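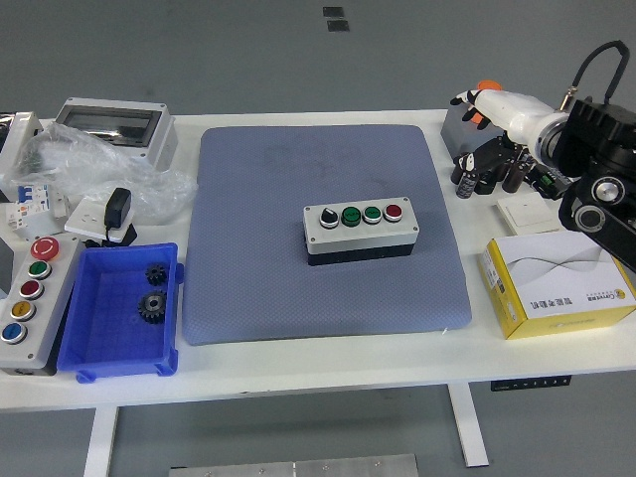

Dendico publishes bench results on robot arms and hands: "Not yet, and not soon for the fiddly jobs"

November round of testing finds machines can press a button but still struggle with the work on either side of it

Dendico, an independent test shop that evaluates automation equipment for small manufacturers and property service firms, today released the results of its second round of bench trials. The question behind the trials was a plain one. Can a robot arm with a fingered hand do the small chores that a shop assistant or a building maintenance worker gets through before lunch?

The answer, according to the company, is that it can do a few of them, slowly, with someone standing close by.

The trials ran through October at Dendico's Clureda site. Each system was given 700 attempts, split across a list of ordinary jobs: pressing the right button on a control box, turning a selector knob, lifting a gear out of a plastic tray, flipping a wall switch, pulling a power adapter from a socket, and opening a product box without crushing it. All of it was done at a tabletop with parts anyone could order from an electrical supplier. Three systems were tested. Dendico is not naming them in this release, and the full tables, including the ones the makers will not enjoy, go to subscribers this week.

"We hear every month that the general-purpose robot worker is here," said Fernanda Esteves, head of testing at Dendico. "I would like to meet it. What we had on the bench was a hand that could push a green button very nicely, and then needed four tries to pick up a gear that was lying flat. My nephew can pick up a gear."

Button pressing was the strongest result by a wide margin. All three systems could find and press a large push button on a box set on a padded mat. Scores fell when the box was stood upright, and fell again when similar buttons sat close together in a column. Two of the systems pressed a neighboring button often enough that Dendico would not recommend them for any panel where the wrong press matters. That covers most panels in a working shop.

Knobs were harder than buttons. A hand that pushes well does not always grip well, and turning a selector exactly one position, then stopping, proved to be a job the systems did differently from one hour to the next.

Flat objects were the real trouble. Wall switch plates, thin metal plates and circuit boards lying on a smooth table gave the fingers nothing to get under. One system slid a plate to the edge of the table and took it from there, which the test team agreed was clever. It also dropped the plate on the floor more often than it kept hold of it — and it could not pick it up again.

Clear plastic was a close second. A crumpled bag draped over parts confused the vision software on every system tested. Esteves said the makers' own demonstration videos tend to leave this sort of thing out.

"Look at a demo bench and then look at a real bench," she said. "A real one has a bag on it, and a cable, and a box somebody opened yesterday. We leave those on the table on purpose. If a machine only works after a person has tidied up for it, then the person did the chore."

Dendico also tracked how often a staff member had to step in. The best system went an average of 6 minutes between interventions. The worst needed help so often that the operator stopped sitting down. The company says buyers should ask for this figure before any other, and should be wary of a seller who quotes speed and leaves it out.

The release comes as several suppliers are taking deposits for household and light industrial models. Dendico's view is that most shops should wait. A fixed machine built for one job, such as loading a single gear type from a known tray, remains cheaper and more dependable than anything tested here. For homes, the company has no model it would suggest at any price.

Bastos, a repair and refurbishing firm that sent staff to watch the October sessions, has put its own purchase on hold. It will look again after the next round.

That round begins at Clureda in the spring and will add laundry folding and dish loading. Makers who want to enter a system may apply through the Londden office. Entry is free, the parts on the table will not be announced ahead of time, and results are published whether or not the maker agrees with them.

About Dendico

Dendico tests automation equipment for small and mid-sized buyers. It sells no hardware and takes no payment from manufacturers. Its work is funded by report subscriptions.

Press contact: Fernanda Esteves, Head of Testing, Dendico, Londden office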